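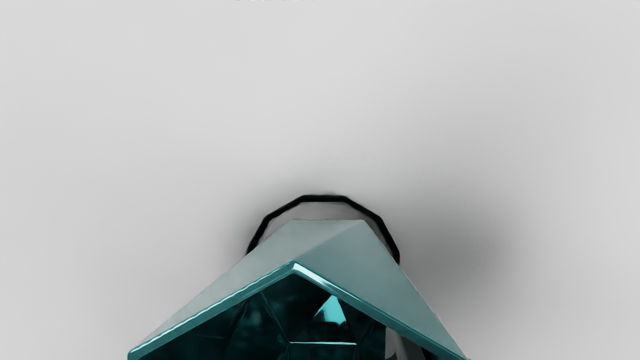 Simulated view in Trolitz: the teal faceted part, with the thin black ring behind it.

Trolitz review: setting up a pick cell before touching the real one

7/20/26 | 14 comments | 6 shares

I look after one small pick cell at Skestis, and I used Trolitz to set up its simulated copy. The install took 90 minutes, most of it spent on the license server.

Building the cell went well. You load the arm, place the work surface, then import your parts. Our teal part has a glossy beveled rim and a dark translucent inside, and the renderer handles both. Shadows come out soft. Round parts are less good. The ring shows up as short straight segments, and I never found a setting that smoothed it.

Gripper setup needs patience. Finger offsets are typed in by hand, and the program accepts a wrong sign without a warning. Save a copy of the cell file first. Mine was lost once in April and I had to redo the tool frame.

The single-seat license was $597. Bickerstaff quoted us $1413 for a similar package with support included. Trolitz support is by email only, and replies took two days.

I would buy it again for one cell. For a full line, look at something else.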